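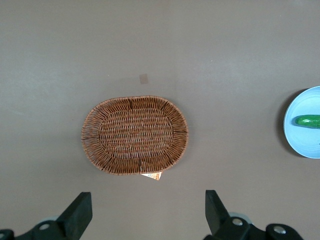

Oval wicker basket and a cucumber on a light blue plate.

Workshop Tips: Looking After a Small Bench Lathe

These notes apply to manual bench lathes with a swing of up to 12 inches. Check the manual for your machine before changing any setting, and disconnect the power before reaching into the headstock or the gear cover.

Leveling the bed

A lathe bed does not have to be level to turn accurately, but it does have to be free of twist. A precision level is the easiest way to check. Set it across the ways near the headstock and note where the bubble stops. Move it to the tailstock end, keeping it facing the same way, and compare. Shim under the tailstock foot until the two readings agree, then tighten the bolts and read again. Tightening nearly always moves something. Repeat the check after 30 days on a new stand, and again in August if the shop is unheated in winter and hot in summer.

Cleaning the ways

Brush chips off toward the tray. Do not use compressed air, which drives fine particles under the saddle wipers. Wipe the ways with a lint-free rag and apply fresh way oil before moving the carriage. Cast iron dust is abrasive. After turning cast iron, remove the felt wipers, wash them in mineral spirits, let them dry and re-oil them. Replace any felt that has gone hard.

Checking the chuck

Take the chuck off and clean the register and the mounting face. One chip between chuck and spindle will show up as runout at the jaws. Scroll threads collect swarf and should be brushed out whenever the jaws are removed. Number the jaws if the factory stamps have worn away, and refit them in order starting at slot one.

Three-jaw chucks repeat poorly. If a part has to come out and go back in, mark it against jaw one. For closer work use a four-jaw and a dial indicator, or turn the whole part in one setup.

Never leave the key in the chuck.

Setting tool height

The cutting edge belongs on the spindle centerline. Trap a thin steel rule lightly between the tool tip and a piece of round stock. If the top of the rule leans toward you, the tool is low. If it leans away, the tool is high. A small nub left in the center after facing also means the height is off.

Kohei Furukawa keeps a turned height gauge beside each of his machines, cut to the distance from cross slide to centerline. It takes 15 minutes to make and replaces the rule test from then on.

Spindle speed for mild steel

With high-speed steel tooling, multiply the cutting speed in feet per minute by four and divide by the diameter in inches. One-inch bar at 90 feet per minute gives 360 rpm. Choose the nearest lower speed on the chart. Carbide can run faster, but many small lathes lack the rigidity for it, and chatter chips the insert. Unbalanced work should never be run near the top of the range, whatever the formula says.

Backlash in the cross slide

All screws have some. Turn the handle in until resistance is felt, zero the dial, then back out and read how far it turns before the slide moves. If the figure has grown since the last check, adjust the split nut before touching the gibs. Always approach a dimension from the same direction. If you overshoot, back off a half turn and come in again.

Gib screws should be snugged from the middle outward. The slide should move with light, even drag over its full travel. Tight at the ends and loose in the middle indicates wear, and no adjustment will cure it.

Drive belts

Press the belt at mid-span with one finger. Half an inch of movement is typical on a short V-belt. Replace belts in matched sets on double pulleys. Glazed sides cause slipping under load even when the tension is correct.

Oil changes

Drain the headstock while it is warm. Pass a magnet through the old oil. A gray paste is ordinary wear; slivers are not, and the gears should be inspected before refilling. Fill to the middle of the sight glass and run at the lowest speed for a few minutes before checking the level again.

Questions on spare parts go to Povilas Žukauskas at the parts counter. Have the model and serial number ready.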